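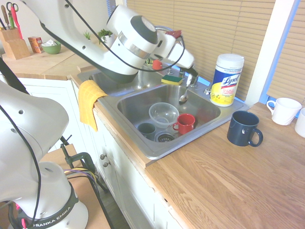
A reader from Mendside wrote in to ask whether the filter head could be fitted without shutting off the whole house, and the short answer is yes, as long as the cold valve under the sink closes fully. If it drips when closed, use the main valve.

Home | Manuals | Under-Sink Filters | Rimadow 2 | Section 9

Section 9: Fitting the Rimadow 2 under a kitchen sink

The Rimadow 2 filters cold water only. It goes on the supply line between the cold shutoff valve and the kitchen faucet, and it can be used with a single or double sink. You will need an adjustable wrench, a bucket, a towel, a pencil and a drill for the bracket screws.

CAUTION: Do not connect the filter to the hot line. Hot water damages the cartridge and can soften the seals in the head.

9.1 Before you start

1. Clear out the cabinet and put the towel down under the valves.
2. Close the cold shutoff valve by turning it clockwise.
3. Open the cold side of the faucet and let it run until it stops. Leave it open.
4. Place the bucket under the cold supply line.

Note: Older valves can be stiff. Turn by hand only. A wrench may snap the stem.

9.2 Mounting the bracket

1. Hold the bracket against the side wall of the cabinet. Leave 2 inches of clear space below the bottom of the cartridge so it can be dropped out when you change it.
2. Mark the screw holes with the pencil.
3. Drill shallow pilot holes. Check the thickness of the cabinet wall first.
4. Screw the bracket on and hang the filter head from it. The arrow on the head shows the direction of flow and must point toward the faucet line.

9.3 Connecting the hoses

1. Unscrew the faucet line from the cold valve. Some water will run into the bucket.
2. Connect the short hose (part 1124) from the valve to the port marked IN.
3. Connect the faucet line to the port marked OUT. If it does not reach, use the 12-inch extension hose in the box.
4. Tighten each nut by hand, then give it a quarter turn with the wrench.

CAUTION: Do not use thread tape on the hose nuts. They seal with a rubber washer, and tape can stop the washer from sitting flat.

9.4 Flushing and checking for leaks

1. Push the cartridge up into the head and turn it right until it clicks.
2. Open the cold valve slowly. Air will sputter from the faucet at first.
3. Run cold water for 9 minutes. Gray or cloudy water is normal during this time – do not drink it.
4. Close the faucet and wipe every joint with a dry paper towel. Wait, then wipe again. Any damp spot means a nut needs a little more turn.
5. Look again the next morning before you put things back in the cabinet.

Note: Replace the cartridge every 12 months, or sooner if the flow drops. Write the month on the label. Homes on the Nundstead well supply may need a new one earlier.

Comments

pipedream: My Barbieri faucet has fixed hoses with a smaller nut. Needed an adapter from the hardware store, then it went together fine.

K in Nundstead: Step 4 in 9.2 should be in bold. I had the head on backward and got a trickle.

twobasins: Does the clicking noise when you close the faucet go away? Mine has done it since August.

pipedream: Mine stopped after I strapped the hose to the bracket.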